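Planner rejects grasps close to a box wall

Our team runs Pido 5 for grasp planning on items kept in open cardboard boxes. Candidates near the wall are all rejected as collisions. Which setting governs this?

Totar
Please reduce the wall margin from 20 mm to 6 mm and reload the scene file.

Rugemalira
The margin alone will not suffice. The box must be entered as separate walls, as a solid block forbids every approach from above. We use this arrangement for remote controls in a pile.

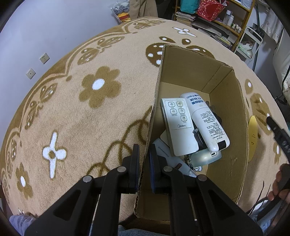 Brilley
Same fault in version 17.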